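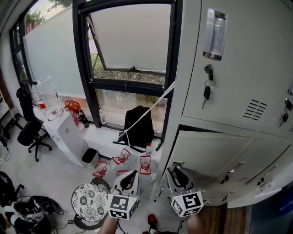 Allden Technical College
Introduction to Robot Teaching, Handout 2
Rules for recording with hand-held grippers
Version of 15/02/2020

1. What this handout covers

In the first handout we spoke about the robot arm and about the safety rules of the cell. In the present one the arm stays switched off. You will carry the grippers in your own hands, and the recordings you make will be used later for teaching the arm. Many students think that this part has no rules, as nothing in the room moves by itself. Please read the pages before you come to the practical session, and bring them with you.

The rules come from two places. Some are taken from the working practice of the Drarer project, where recordings of this kind have been made in offices and kitchens. The others we have added ourselves after last year's course. When the two do not agree, follow this handout.

2. Words we use

A take is one recording, from the start signal to the stop signal. A session is all the takes made in one room without changing the set-up. The marker cube is the white cube with the black patterns which is fixed below each gripper. The operator is the person who holds the grippers, and the second person is the one who sits at the computer. An operator never records alone.

3. Before the session

3.1 The room. Walk through it once with empty hands. Put cables along the wall, or tape them down where you must step over them. Bags and coats should be out of the walking area. You do not need to tidy the rest of the room. A robot which has only seen clean rooms will have problems in a normal one, and for this reason we record in rooms as people use them.

3.2 Permission. If you record in a room which belongs to another group, ask for written permission and put a notice on the door. The notice says when the recording begins and when it ends. Any person who enters must be able to see it before they are in view of the camera. Names on doors, letters and computer screens are to be covered or turned away.

3.3 Shoes. Closed shoes with a flat sole. This rule is also valid for the second person.

3.4 Marker cubes. Wipe each face with a dry cloth. Look at the edges of the printed patterns: if a corner has come loose, the cube must be changed before the session and not repaired with clear tape, because the tape gives reflections. Check that the left cube is on the left gripper. They look very similar and were exchanged more than once last year, and then the whole session is lost.

3.5 Light. Walk to every place where the task will happen and hold both grippers there. The second person looks at the live view in Sanis and tells you if the markers are found. A bright window behind the grippers is the most usual problem. Do not solve it by closing the blinds halfway, as the stripes of shadow are worse than the bright light. Either leave them open or close them completely.

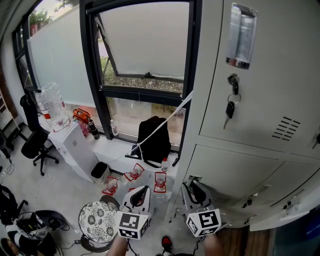
Photo: Drarer project, recording practice at Allden

4. During the take

4.1 Start position. Stand still, with both grippers in front of you, open, and both cubes in view. Wait for 2 seconds after the signal. This short time without movement is needed for the alignment, and a take without it is rejected by Sanis automatically.

4.2 Keep the cubes visible. Hold the gripper from below and keep your fingers away from the patterns. When one hand has to pass in front of the other, do it slowly and do not stop there. The software can bridge a short gap but not a long one.

4.3 Speed. Work at the speed of a person who carries a full cup. Students with much experience in computer games are often too fast, and students who are nervous often make very small corrections with the wrist. Both are visible in the data. It helps to practise the movement 10 times without recording.

4.4 Only the grippers touch. It is forbidden to help with the knee, the elbow or the free fingers, also when a door swings back at you. The robot has none of these. If you have touched something with your body, say "touch" aloud and the second person will mark the take. A marked take is not a failure – please do not hide it.

4.5 Glass and other breakable things. Know where they are before you lift the grippers, including those which do not belong to your task. While you look at your hands you do not see what is near your feet. A step backwards is only allowed after the second person has said "free".

4.6 Furniture with doors. Open a door only as far as the task sheet says. Pull in the direction in which the door wants to turn, and do not twist the gripper against the handle. The finger pads are soft and can be damaged by sharp metal edges.

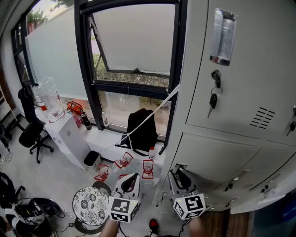
Keys need special attention. A key which stays in a lock may be bent if the gripper catches its ring, and a hanging ring also moves after the door has stopped, so that the next take does not begin with the same situation. The rule is the following: if the key is part of the task, it stays, and you wait until it hangs still. If it is not part of the task, ask the owner whether it may be taken out. Never take it out without asking, and never put it in your own pocket.

4.7 Stopping. Both persons can stop a take at any moment and do not have to give a reason. The word is "stop" and no other word. After it the operator stands still, and only then lowers the arms.

5. After the take

The second person writes one line in the session log: number of the take, task, result, remarks. Write the remark at once. After a few more takes you will not remember which one had the slow beginning.

A session has at most 80 takes. The limit is not for the computer but for your forearms – tired arms sink, and the cubes sink with them. Change the operator when the marker quality in Sanis goes down, even if the person says that he or she feels well.

Bring things back to the start arrangement by hand and not with the grippers, and make sure that recording is off while you do so. For the arrangement use the floor marks or the printed sheet. Small differences between takes are wanted, but they should be the ones on the task sheet.

6. Data

Copy the session to the Gerlach server on the same day. Do not use private memory sticks or private cloud storage. If a person entered the room who did not agree to be recorded, delete the take in front of this person and write it in the log. The course archive will hold 1000 takes at the end of February, and each of them must be traceable to a log line. Takes without a log line are deleted without looking at them.

7. To prepare for the practical session

Read section 4 again. Choose one door or drawer at home and open it slowly with two fingers of one hand, keeping the wrist straight. Write down at which point you wanted to use the other hand or to move your feet. Bring your notes, half a page is enough.

The practical session is in the project office and not in the robot cell. Groups are on the list next to the workshop entrance. If you cannot come, exchange your place with a student of another group and tell us both names before the session.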